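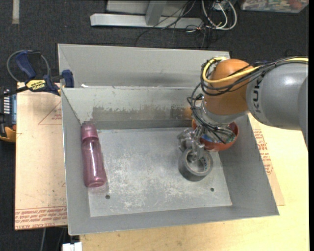

Selon Kamolrat, une caisse en tôle dans un atelier, « ça sonne comme une casserole et ça rouille au bout d'un hiver ». J'avais lu ce commentaire avant de commander le bac Lerov, et il m'a fait hésiter une bonne semaine. Je l'utilise depuis le mois de mai, donc voici ce que j'en pense.

Il s'agit du modèle de 600 mm, sans couvercle, acheté chez Mondon pour 40 euros. Livraison en 5 jours, carton un peu enfoncé mais rien d'abîmé. Les bords sont repliés vers l'intérieur et on ne se coupe pas en y plongeant la main. C'était mon reproche principal à l'ancien bac Flondus, dont un angle m'avait ouvert le pouce.

Sur le bruit, Kamolrat a raison. Une clé posée au fond s'entend dans toute la maison. J'ai collé une chute de tapis en caoutchouc et le problème est presque réglé, mais pour ce prix Lerov pourrait en fournir un.

Sur la rouille, je ne suis pas d'accord. Mon garage est humide, le bac a passé l'été contre le mur nord et je n'ai trouvé qu'un point brun près d'une soudure. Un coup de laine d'acier, une goutte d'huile, il n'est pas revenu.

À vide, je l'ai pesé à presque 17 kg. Il ne bouge pas quand on fouille dedans, par contre on ne le déplace pas tous les jours, et les poignées sont trop étroites pour des gants. Je le laisse sur l'établi. Pour transporter des outils en voiture, prenez plutôt du plastique.

Pas de séparateurs non plus. Le petit matériel finit toujours au fond, sous le reste. J'y range le gros et je garde la visserie dans des boîtes.

Note : 4 sur 5. Je rachèterais le même, avec le tapis dès le premier jour.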